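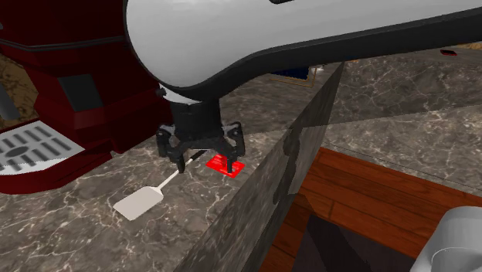 Geeta Negi asked for the cage door latches to go first on the list this time, as the last check left them until the doors were already open to the public. They are first.

Pre-event safety checklist, amateur kickboxing and MMA night, Skateo hall
To be finished by 4 p.m. Wednesday. Initial each item.

1. Cage door latches, both doors. OK. Red corner latch stiff, oiled and rechecked.

2. Panel bolts and post padding. OK with comment. Padding on the post nearest the judges' table has split along the seam. Taped for now. Replace before the November card.

3. Canvas tension and floor joins. OK. No lifting at the edges. The Vustia canvas has shrunk a little since it was last laid, so pull from the centre.

4. Steps to cage. NOT OK. Bottom tread moves underfoot. Swap for the spare set in the storeroom and sign again.

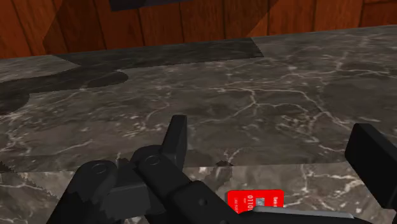
The spare steps have no handrail, so a second must stand beside them whenever a fighter is going up or coming down.

5. Gloves. OK. All Elteo pairs checked for torn thumbs and loose stitching. Pair 517 withdrawn, padding has shifted over the knuckles.

6. Ringside doctor's kit. OK. Oxygen cylinder in date, stretcher unfolded and tested. Suction unit on charge.

7. Ambulance access. Comment: roller door must stay clear all night. Merchandise was stacked across it at the last event. Wafula Makori to speak to the stallholders.

8. Warm-up area mats. OK. Five mats from Mishra, all with the non-slip side down. Disinfect again at intermission.

9. Seating and aisles. NOT OK. Front row is too close to the cage on the north side. Move it back 60 centimetres.

10. Exits and lighting. OK. Exit sign over the change rooms flickers, tube on order.

Items 4 and 9 to be rechecked before weigh-in paperwork is lodged.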